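My part of the project was the floor. Bartosz Pawlak had already bagged the kitchen side of the flat study, so I got the back room, and I'll admit I sulked for a bit -- how much can you write about planks? Quite a lot, as I found out (I had to cut this section down twice!).

The idea was to look at how a rented room wears over time and what a tenant could do about it on a student budget. We had 42 planks to survey in the back room and I gave each one a number on squared paper, then wrote down knots, dark grain, scratches and gaps. I started by the corner and worked along the wall. The first evening I mixed up grain and stains constantly. Brown wood with swirly figure in it hides marks really well, and I'd put down three "stains" that were just the wood being wood.

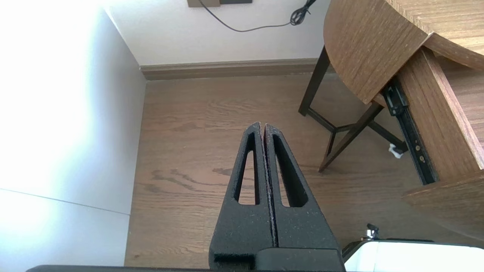

Fig. 3. Back room, floor and skirting by the corner. Note the darker streak in the grain.

The streak in Fig. 3 was one of my three mistakes. I rubbed at it with a damp cloth for ages before Bartosz came over and pointed out that it follows the grain. After that I made a rule: if a mark runs with the grain and has soft edges, leave it off the list and check it again in daylight.

Daylight was its own problem, mind you. By mid-afternoon in November the white walls bounce so much light about that the paler surfaces lose all their detail, so I did most of the skirting before lunch. The skirting is a sort of taupe, and I think it suits the floor better than white would have. Bartosz disagrees and has said so in his section.

For cleaning we tried two products, Kamidex and Dudek, on spare boards from the landlord's cupboard. Kamidex left a slight film, Dudek didn't but smelt awful. I timed both over the same area and Kamidex took 218 seconds against 438 for Dudek, mostly down to the extra rinsing. I'd still pick Dudek for a room this size, with the window open.

If I did it again I'd number the planks from the door -- the corner is a miserable place to kneel and I kept losing my pencil under the table. The full plank list is in Appendix B, and the skirting measurements follow in the next section.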